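# The bottle question

Benvinda Serrano has been sorting other people's plastic for long enough to be suspicious of anyone who says it's simple. She runs the drinks-container collection at Womham, which takes bottles from the Atwood and Lema buildings, and she agreed to talk to me on the condition that I didn't ask her for tips.
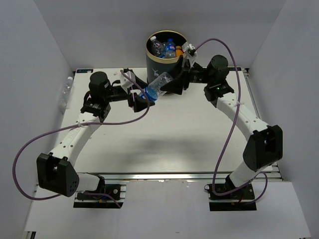 I asked for one anyway: caps on or caps off?

"On," she said. "It used to be off. We spent years telling people off, and some of them still hand me a bag of bottles and a separate little bag of caps, very proud. I haven't the heart. Well, I have, some mornings."

Her trouble with the cap advice is that it changed and hardly anyone was told. A poster went up in the Atwood kitchen in September. The old poster stayed up beside it. For a good while the two of them gave opposite instructions over the same sink, and when she pointed this out she was asked which one she preferred.

I had come expecting to hear that bottle collection works. I wanted to believe it, having paid for a fairly expensive bin of my own. Serrano wouldn't go that far.

"It works for bottles that get in the bin. That's all I'll say for it. Then people quote you a figure as if it covered the lot."

The figure at Womham is 691, the number of bottles in the last full month she has on her sheet. It was read out at a meeting and got a round of applause. She didn't clap. She wanted to know how many had been bought in the same month, and the shop downstairs wouldn't say.

"So what's 691? It might be nearly all of them. It might be a third. You can't tell me it's good if you can't tell me what it's out of."

Crushing is another sore point. Plenty of households are told to flatten bottles to save room, and plenty are told not to, depending on who does the sorting at the other end. Serrano's contractor is Fallard, and its instructions in writing say leave them whole. The driver has told her twice that he doesn't care.

"I go with the paper. If it's wrong, it's their paper."

She is firmer about what's left inside. A mouthful of water she'll let go. A mouthful of squash, no, and anything with milk in it she sends back upstairs if she can work out which floor it came from. Labels she leaves alone. People peel them off at their desks and stick them to things, and she would like that to stop, but she has never seen any sign that it helps the recycling.

I put it to her that a better-looking bin might bring in more bottles. The Lema building bought five last year with lids in different colours, after a consultant suggested it, and a few people there swear by them.

"Which people?" she said. I admitted it was the ones who'd chosen the bins.

She did try to check. For 24 days she kept a tally of two kitchens, one with the new bins and one with an old tub that had lost its lid. The tub did slightly better. She doesn't make much of that either, as it was next to the door and the new bins were behind a pillar.

"Put it where they're standing when they finish the drink. I'd spend the money on that, only it doesn't cost any money, so it's hard to get anyone interested."

There are things she thinks are worth doing. She would have an open top on every bin, wide enough that you needn't aim. She'd empty them before they're full, as the first bottle left on the floor beside a bin is soon joined by others. She'd take down every old notice before putting up a new one. Past that she gets vague, and I had the feeling she distrusts long lists.

What about not using so many bottles in the first place? There's a tap in every kitchen at Womham. She laughed at that.

"They gave everyone a refillable one. Nice thing, steel. I've had some of those in the collection too, so now I fish them out and put them on the windowsill, and they sit there."

Does she think the scheme should carry on? She took her time over it.

"Yes. I'd rather have the bottles than not have them. But I'd like somebody to follow one lorry all the way and write down where it goes. I've asked Fallard. They sent me a leaflet."

She still has the leaflet. It has a green leaf on the front and, by her reading, no place names in it at all.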